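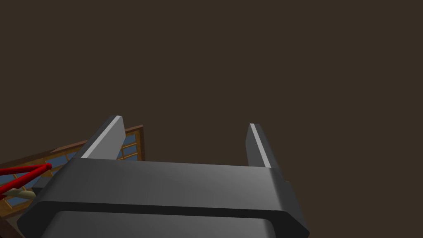
Gripper, simulation view

From: Ľudovít Baláž
To: Sasenico choir list
Subject: Re: Sheet music for February

Dear all,

thank you, Gajdoš, for the message. I answer below your lines.

> The Jeditz songbook is out of print. The library in Ellach
> has 13 copies, and we need them for Sunday. Should we
> borrow them or look for used ones? Also, who has the
> alto part of number 3?

I would prefer to borrow. I have called the library and they can keep the copies for us until the end of February. The only condition is that we do not write in them with pen. Pencil is allowed, but we must erase it before we return the books.

I looked also for used copies. One shop offers them, but the postage is very high and two of the books have missing pages. For me it is not a good offer.

The alto part is with me. I took it home by mistake after the last rehearsal, I am sorry. I will bring it on Sunday.

One more question to everybody: in number 3 the second verse is printed in two versions. Which one did we sing last year? My copy has the longer one, but I remember that we stopped before the repeat. Please write to the list if you know it.

With kind regards,
Ľudovít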